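Urs Schnyder has been reading other people's literary criticism for a living long enough to distrust most of it, his own included. His new book, Daduleo, is a study of how critics make reputations, and it opens by doubting that they do.

"The story goes that a great critic stands up, gives some lectures, and a whole literature changes direction," he says. "I went looking for the moment when that happened. I found lecture halls with a lot of empty seats."

He is tall, slow to answer, and not easy to flatter. When I tell him the book is persuasive he asks which part. I mention the chapter on the small quarterly Katiyar, which is usually credited with launching a generation of novelists. Schnyder went through its account books and found that it never had more than 300 subscribers.

"And 11 of those were the novelists," he says. "So who was being influenced? They were reading about themselves."

It is a good line, and I suspect he has used it before. I put it to him that a small readership can still be the right readership, that one editor with a copy on his desk might matter more than 3,000 people who skim it on the train. He grants this, up to a point.

"Sure. Then show me the editor. Give me a letter, a diary, a note in the margin. People who write literary history love the word 'influence' because it saves them the trip to the archive."

His own trips to the archive take up much of the book, and a reader may wish they took up less. Daduleo runs to over 950 pages with the notes, and there are stretches where each review of a single forgotten verse play is weighed against the others. Did his publisher, Andow, ask for cuts?

"They asked. I said the cuts would have to come out of the evidence, and after that it would be one more essay with opinions in it."
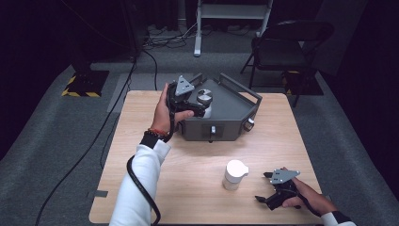
Fatedetti, 2/3/18

We meet again the next morning, and I try him on the critics he admires. He names none. He says he likes certain pages by certain people, and that a critic who is right for ten pages in a row has probably stopped reading the book in front of him.

Does he think his study will change how the period is taught? He looks at me as if I had not read the first chapter.

"I'd be a fool to say yes," he says. "Somebody will quote the introduction. They'll say I proved critics don't matter, which I didn't, and somebody else will write an angry reply to that."

He is already at work on a shorter book about translators. It is due in December, though he doubts that too.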